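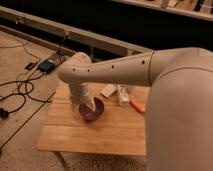 Tomato seedlings indoors: how long before they get leggy?

Posted by stamlow_sprout

Hi all! I'm starting tomatoes indoors for the first time this February and I'm already second-guessing myself. I have 36 cells going under one Dorard shop light, up on a little table because my floor is freezing at night. They came up in five days (I may have squealed) and now they're all stem. Two have flopped over completely. I water every morning, a good soak. Is it the light, the water, or did I just start too early? Our last frost is usually in May.

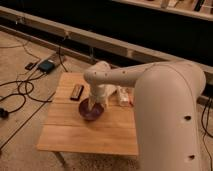
Light wood tabletop

Posted by gezergardener

It's the light. It's pretty much always the light. I bet yours is hanging a couple of feet up, right? Drop it to three inches above the tops and leave it on 14 hours a day. I put mine on a cheap timer and quit thinking about it. You can bury the long stems when you move them up to bigger pots, tomatoes grow roots all along there, so don't throw any out yet.

And yes, you're early. I'd have waited till late March. Last year I jumped the gun and had three-foot plants in my bathtub.

Posted by mudboots790

Stop watering every day!!! Flopping over right at the soil line is usually damping off, and those two are goners, sorry. Toss them, soil and all. Let the top dry out and then water from the bottom. I pour an inch into whatever bowl is handy, set a few cells in it for 20 minutes, then dump what's left.
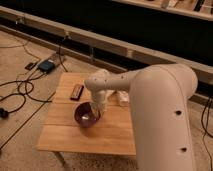 Purple bowl on the square table

A small fan helps too, on low, pointed a little past the trays. I got a clip-on from Lorkance and it's been running since my second year of doing this. I don't agree that you have to start over, by the way. If you've got room for around 100 plants' worth of pots you'll be fine with 34 big ones, and if you don't, your neighbors are getting tomatoes.

Posted by stamlow_sprout

Light was at 22 inches, oops. Moved it down tonight and skipped the watering. Does it matter if the leaves touch the bulb?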